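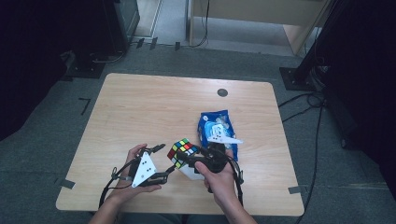 Scrambled cube on one of the light wood tables.

Filby Puzzle Room – Questions we get a lot

Do I need to bring my own cube?
No. We have 26 to lend, mostly plain 3x3s. Ask at the desk, leave a name, done. Yours is welcome too, just put a mark on it somewhere. They all look alike by closing.

Never solved one. Can I still come?
Yes. Beginner hour is first, 4 pm. Start with one face, then the layer. Most people don't finish on day one and thats fine.

Which method do you teach?
Layer by layer. If you already know something faster, keep it. Printed move sheets are 40 cents, or read the one on the wall for free.

Can I peel the stickers?
Please don't. Same for popping corners out. A corner that goes back in twisted makes the cube unsolvable and the next person spends an hour on it. If one pops by accident, bring us the peices.

How are cubes scrambled?
By hand, 16 turns or more, for casual play. For timed solves we read a scramble off the list so everybody gets the same one.

What's the round hole in the table?
Cable grommet. Small parts do fall through – check the carpet under it first.

Food and drinks?
Drinks with a lid, on the side shelf. Not on the tables. Sticky cubes go in the wash bin.

My cube is stiff. Can you fix it?
Usually. Loosen, wipe, one drop of lube. Zudell in the shop next door sells the small bottles, we don't.

Is there a size limit?
Room holds 40. In October we fill up, so come early.

Lost something?
Box by the door. Kept until the end of the month.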